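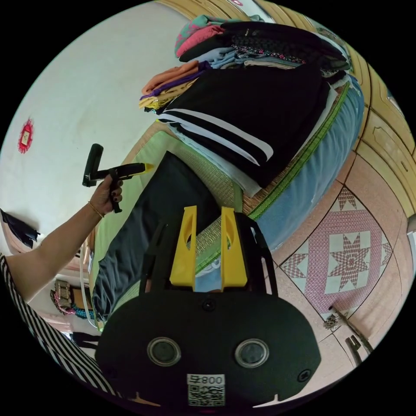
Folded clothes in a pile on a bed. Source: Zerville Household Encyclopedia, picture collection.

Clothes folding

Clothes folding is the household task of bending garments along chosen lines so that they take up less space, keep their shape and can be stacked, carried or put away. It usually comes after washing and drying and before storage. In most homes it is done by hand on a flat surface such as a bed, a table or the top of a dresser. The result is a folded pile, from which pieces are later moved to drawers, shelves or a suitcase.

Place of work

The bed is among the most common places for folding. It is wide enough to lay out an adult shirt or a pair of pants at full length, and its surface keeps smooth fabrics from sliding. A bed is also soft, and a tall stack on a mattress tends to lean toward the lower side. A table gives a firmer base and sharper creases, and is generally preferred for shirts with collars, tablecloths and pillowcases. Large sheets are often folded standing up by two people, each holding two corners.

Methods

Flat folding. The garment is laid face down, the sides and sleeves are turned toward the middle, and the length is then folded in halves or thirds. The finished piece is a rectangle with the front showing. Most stores display knitwear and T-shirts in this form.

File folding. A flat-folded piece is folded again until it is small and stiff enough to stand on its edge. Pieces are placed in a drawer one behind another, so that each can be seen from above. The method suits shallow drawers and light cotton. It is less suited to slippery fabrics, which open again when a neighboring piece is taken out.

Rolling. The garment is folded lengthwise and rolled from one end. Rolling is common in travel packing and for towels, socks and sleepwear.

Bundle folding. Several garments are wrapped around a soft center. The method is used almost only for suitcases and is seldom seen in daily housework.

Household manuals do not agree on names. What one calls a file fold, another calls an upright fold, and the Brarkwood manual lists both as separate entries with the same drawing.

Thickness and shape

A folded piece becomes thicker with each fold. Sweatshirts, fleece and lined garments are therefore given fewer folds than shirts and form thick rectangles even when pressed down by hand. Where a pile holds both kinds, the thick pieces are normally placed at the bottom. A pile built in the order in which clothes leave the basket – the usual practice in busy homes – will mix thick and thin pieces and is less steady.

Stripes and other patterns

Striped garments show the quality of a fold more plainly than solid ones. When the edges are square to the body of the garment, the stripes run level or upright across the folded face. When the garment has been turned or laid down at an angle, they run diagonally. A diagonal stripe has no effect on wear and is corrected only where appearance matters, as on a store shelf. Wide stripes in strong contrast, such as white on black, make the direction easy to see from a distance and are sometimes used in teaching children to fold.

Sorting

Clothes may be sorted before or after folding. The main systems are by owner, by type of garment, by color and by storage place. Sorting by owner is usual in family homes, while sorting by color is more common in small wardrobes and in shops. A mixed pile, in which pink, teal, light blue, dark and patterned pieces lie together, is an ordinary middle stage and is divided when the clothes are put away.

The Mosoti survey of home laundry habits covered 285 households. In 138 of them, folded clothes were left on a bed or chair for at least one night before being put away. The survey recorded 1529 separate folding sessions and did not include items that were hung directly after drying.

Equipment

No equipment is required. Folding boards, made of hinged panels, give pieces of equal width and are used mainly in stores and commercial laundries. The Drunel board, a home version, has 4 panels and folds flat for storage. Shelf dividers and drawer inserts keep finished stacks apart.

Care of folded garments

Clothes should be fully dry before folding, as moisture held between layers may cause odor and mildew. Creases along a fold line become harder to remove the longer a garment is stored. Wool kept over the summer is commonly refolded along new lines in August. Heavy knits are folded in preference to hanging, which can stretch the shoulders.

See also: Drying rack; Dresser; Ironing; Linen closet; Packing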